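Getting more out of a pack of coffee filters

I bought a giant pack of paper coffee filters in January, back when our old drip machine was still alive. Then it quit, we switched to a French press, and I was left with almost the whole stack and a cupboard that wouldn't shut. So I started using them up around the house, and now I'd buy them again even without a coffee maker!

Windows and mirrors

Spray your usual cleaner (I use half vinegar, half water) and wipe with a filter folded in quarters. Hardly any lint, and it does eyeglasses pretty well too if you go gently. Two filters will get me through the bathroom mirror and the little window over the tub.

Stacking the good dishes

Slip one between each plate before you put them away. My Conneely dinner plates came from my aunt with gray rub marks all over, and they haven't picked up any new ones. I do the same with my nonstick pans, only with two filters per pan. 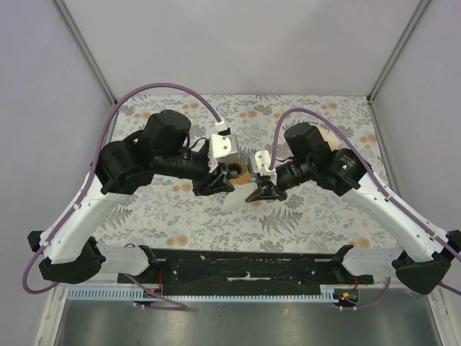 Selina Gisler wrote in to say she does this with her glass mixing bowls, and that she flattens the filters under a cookbook overnight first so the stack doesn't wobble. She also says to skip it if your cupboard is damp, as hers is by the sink, and the paper went musty on her.

Fair point — mine is on the dry side of the kitchen, so I'd never have found that out. I've started swapping mine every couple of months anyway.

Flower pots

Lay one in the bottom of the pot before the soil goes in. Water drains, dirt stays put, and my windowsill is a lot cleaner for it. I did all my basil this way last spring and the paper had mostly rotted away by the time I repotted.

Separating a stuck stack

Turn the stack inside out and the edges fan apart. If that doesn't do it, a slightly damp fingertip on the inside of the top one will.
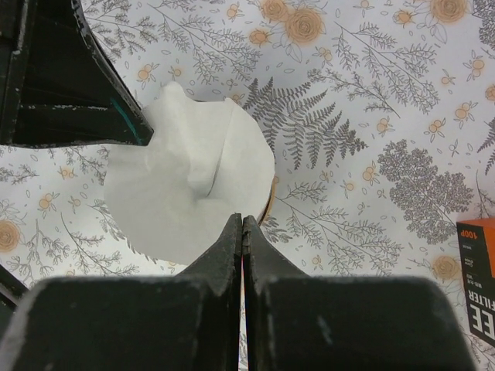 Microwave cover

Drape one over a bowl of soup or beans to catch the splatter. Plain paper only, please, and keep an eye on it the first time!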